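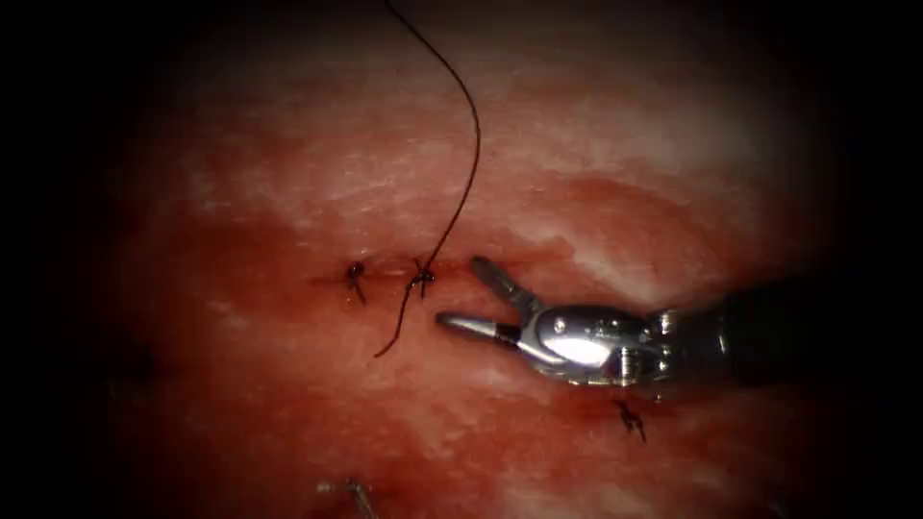

*The Grodon Stitching Circle Newsletter, Issue 12, page 4*

## Your questions about practising stitches

Every issue we put aside a page for the questions that come in after practice night, and this time nearly all of them were about closing a short, straight incision. We've gathered them up and answered them as well as we can, with a good deal of help from Suryani Ong, who has been patient with all of us (and with me in particular!).

**How far apart should my stitches be?**

Closer than you'd like when you're tired, and further apart than you'd like when you're nervous. For a short line, try to keep the gap between two stitches much the same as the distance from the entry point to the edge. It's a rule of thumb and your material will have its own opinion, but it gives your eye something to work to. If the edges gape between two knots, put another stitch in the middle and don't fret over it.

**Do I start at one end or in the middle?**

Either is fine on a short line. Herman Harahap likes to start at one end and work along, and he gets a lovely even row that way. On anything longer, a stitch in the middle first keeps the two sides matched up, so you don't arrive at the far end with a pucker of spare tissue on one side and nothing on the other. We've all done it.

**How tight is tight enough?**

The edges should just touch. If the surface bunches up or goes pale under the thread, you've pulled too hard, and it's kinder to cut that one out and begin again than to try to coax it loose. Most of us pull too hard in our first season.

**How long do I leave the tails?**

Short, but long enough to get hold of when the stitch has to come out. While you're still working, leave the loose tail as long as you please and lay it off to one side of the line, where you can tell it apart from the long end. Trim once the knot has settled. Dark thread is a real help here, as a pale one disappears the minute you look away.

**My thread keeps getting in my way. What am I doing wrong?**

Very likely it's too long. A 60 cm length is plenty for one sitting, and 75 cm is where the tangles begin. Bring the long end up and away from the seam before you reach in again, and give yourself a moment to see where it's lying before you close the jaws on anything.

**Should I hold the tips open or closed as I come in?**

Closed on the way in, please, and open them once you're over the spot and can see both points. Endang Sinaga taught me to find the lower tip first, as that's the one that likes to brush the tissue while you're busy admiring the upper one.

**Can I use the Fuven pads more than once?**

Yes, several times over. Turn the pad and make a fresh line well away from the old one. We have a box of them in the Teoh Room cupboard, so help yourself, and jot your name on the sheet inside the door.

**When is the next practice night?**

It's a practice morning this time, on Saturday at half past nine. Bring your glasses if you wear them, and a cushion if the stools bother your back. Timo Stöcker has the key.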